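Most advice about washing dishes by hand gets passed along by people who have never tested it. I've been collecting these tips for years, mostly out of irritation, and trying them on my own plates. A few hold up. What follows is kitchen stuff only; the laundry page is separate and a lot angrier.

## Scalding water

The claim is that you need water as hot as you can stand, and then a bit hotter. I don't buy it for everyday dishes. Warm water with enough soap takes off butter, egg and salad dressing. Egg comes off easier if the first rinse is cool, and the same goes for oatmeal and anything with flour in it. Save the really hot water for roasting pans, and wear gloves.

Change the water when it looks gray. People will squirt more soap into a sink of cold soup and carry on for another half hour. You're moving grease around at that point.

## Vinegar for everything

Vinegar is a weak acid. It's good at mineral film, the chalky haze you get on glasses if your water is hard. It does very little about grease, and mixing it with baking soda gives you a nice fizz and then mostly salty water. I know the fizz looks like work being done.

For hazy glasses, soak them in plain white vinegar, undiluted, for 18 minutes. (I set a timer once, it was good enough, I never changed it.) Then wash as usual. If the haze is still there afterward, it's probably etching, and no tip on any website is going to fix that. The surface is worn. Use the glass anyway.

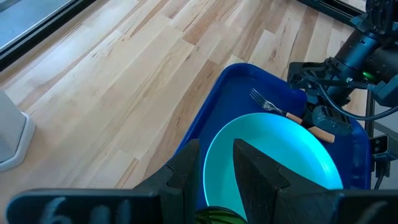
Keep vinegar off marble and other natural stone, and never put it anywhere near bleach. I'd like to think everyone knows the second one, but I've seen the two recommended in the same paragraph.

## Trays as drying racks

I was ready to make fun of this one. Then my wire rack rusted through and I used a plastic serving tray for most of October while I was too cheap to replace it. It works, with conditions.

- Lay a folded dish towel in the tray first. Glasses set upside down on bare plastic trap water and smell like a pond.
- Lean plates on each other at an angle so air gets between them.
- Empty it before bed. A tray doesn't drain.

A tray with a raised pattern on the bottom is a little better than a smooth one, though less than the sellers would like you to believe. I had a Talwood and a no-name one going side by side and couldn't tell you which glasses came from which. The pattern does collect crumbs. An old toothbrush gets them out.
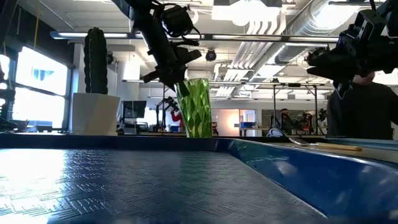
Don't bother with the silicone drying mats that cost as much as dinner for two. I bought the Usness mat with the little channels, and the water sat in the channels.

## Stuck glasses

Two tumblers nested together and jammed: the standard advice is cold water in the top one, warm water around the bottom one. It does work, more often than I expected. Warm, though, never boiling, and no ice if the glass is thin. Give it a few minutes, then twist gently. If that fails, run one drop of cooking oil around the seam and leave it overnight.

My neighbor Güven Ertürk swears by tapping them with a wooden spoon. He has fewer glasses than he used to.

Better to stop stacking them. Cut glass and anything with a textured outside will bind sooner or later, especially if you put it away damp.

## Plastic plates that stay greasy

You wash it, you dry it, it still feels slick. The usual suggestion is a paste of baking soda, and that's fine as a mild scrub, but the real trouble is that you're not using enough soap. Wipe the plate with a dry paper towel first, put the soap straight on the sponge, and wash it before it ever goes in the sink with the other things. Tomato stains are another matter. Sun on a windowsill fades them some. I've seen no proof that bread, mustard or denture tablets do anything sunlight doesn't.

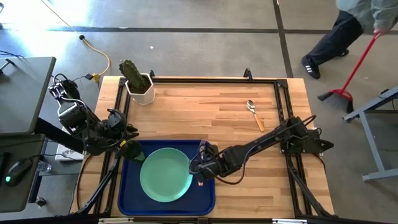
Skip the rough side of the sponge on plastic. Scratches hold stains, and then you'll be back here looking for a tip about scratches.

## Sponges

Microwaving a sponge is supposed to make it good as new. It may knock down some of what's living in there. It also makes the kitchen smell awful, and a dry sponge can catch fire. I throw mine out on a Sunday, every other week, and squeeze it out and stand it on edge in between. A dishcloth you can put through a hot wash is cheaper over a year anyway. My 3 Bandov cloths have outlasted a faucet.

## Polishing

Lint-free cloth, glass still slightly damp, hold it by the bowl and not the stem. That's all there is to it. The Sönmez polishing spray I was talked into did exactly what a damp cloth does, with a lemon smell. 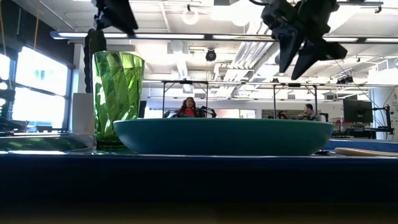 Newspaper used to get recommended for this too. The ink came off on my hands and then on the glass, so I went back to the cloth. Coffee filters leave less fluff than paper towels, but a filter falls apart after two glasses, and I need those for coffee.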